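4.2 Keeping the simulated cell in shape
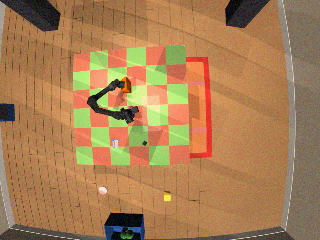 Figure 3. Overhead render of the Wimeo cell, with the arm over the checkerboard table.

I'll admit I thought a simulated cell would look after itself (no dust, no loose bolts!), and I was wrong. We run Wimeo as the virtual twin of our bench at Briscombe, and it drifts in its own odd ways, mostly whenever one of us touches a setting and forgets to write it down. So we now treat it like a real machine, with a service check every 2,000 episodes.

The check starts with the table. I like the red and green squares a lot, as they let me spot a shifted camera by eye before I run any numbers. Zeyu Dai wrote a small script that finds the corners of the squares and compares them with the saved layout, and if they've moved we reload the camera pose and go again. Next comes the arm: I send it to its home pose, read back the joint angles, and step the gripper open and shut 7 times while watching the contact forces. Most of our trouble has been there. In September the fingers started sinking into the cubes, and it took me far too long to trace that to a physics time step left over from the Habte tests.

Then there's the clutter. Small things like the can, the cubes and the ball can end up on the floor as easily as on the table, so the reset routine has to put every one of them back at a known start point, and we log any that land more than a hair off. Lighting comes last. We keep the slanted bands of light on purpose, but the angle is fixed for the whole check, or the corner finder gets grumpy. The full log for all 3,000 resets is kept with the Calluvthorpe code release.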